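September
By the Serkix Press Office

Serkix Releases Didineo 3 Billing Software for Small Water Utilities

FLESTTHORPE. Serkix today released Didineo 3, a new version of its metering and billing software for small water utilities. The release changes how the software handles estimated readings, adds a leak notice for household accounts, and replaces the monthly export file used by outside auditors.

Didineo 3 was tested over two billing cycles with the Forsberg Water District, which serves 718 metered connections. The district reads its meters by a mix of drive-by radio and manual entry. Both types of reading were loaded into the same billing run during the test, and the district kept its previous software in service until the second cycle closed.

In earlier versions, a missing reading was filled in with the figure from the prior month. Didineo 3 uses the average of the last 12 valid readings for the same meter, adjusted for the number of days in the billing period. Accounts with a shorter history use all the readings on file. Each estimated bill is marked with an "E" next to the usage line, and the difference is credited or charged when the next valid reading is entered. Operators can set a limit on consecutive estimates. Once an account reaches the limit, its bill is held for review.

The leak notice compares overnight flow with a minimum set by the utility. It requires hourly data and is not available for meters that are read by hand. Notices can be sent by text message, email or letter. Wording is stored in a template that the utility can edit, and a copy of each notice is kept with the account record.
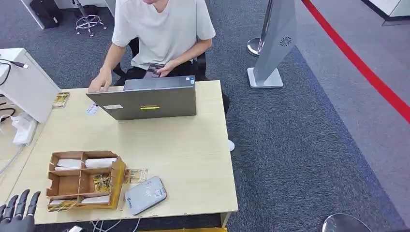

Will customers have to change their account numbers or payment setup?

Account numbers, autopay instructions and paper billing choices carry over from the previous version. Customers who pay through their bank's bill payment service do not need to enter a new payee. The printed bill has a new layout, with the due date moved to the top right and the usage chart placed on the back.

The audit export is now a plain comma-separated file with one row per transaction. Adjustments, refunds and late fees appear as separate rows with their own codes. The older fixed-width format can still be produced from the Reports menu, but it will be removed in the next major version. Utilities with scripts that depend on the older format should test them against the new file before that time.

Didineo 3 is supplied at no added charge to utilities with a current support contract. Upgrades are scheduled by the Serkix office in Flestthorpe and must be run outside an open billing period. A full backup is required before the upgrade starts. Release notes and the revised operator manual are available from the customer support page.

Serkix develops billing and work order software for water and sewer utilities. Its main office is in Flestthorpe.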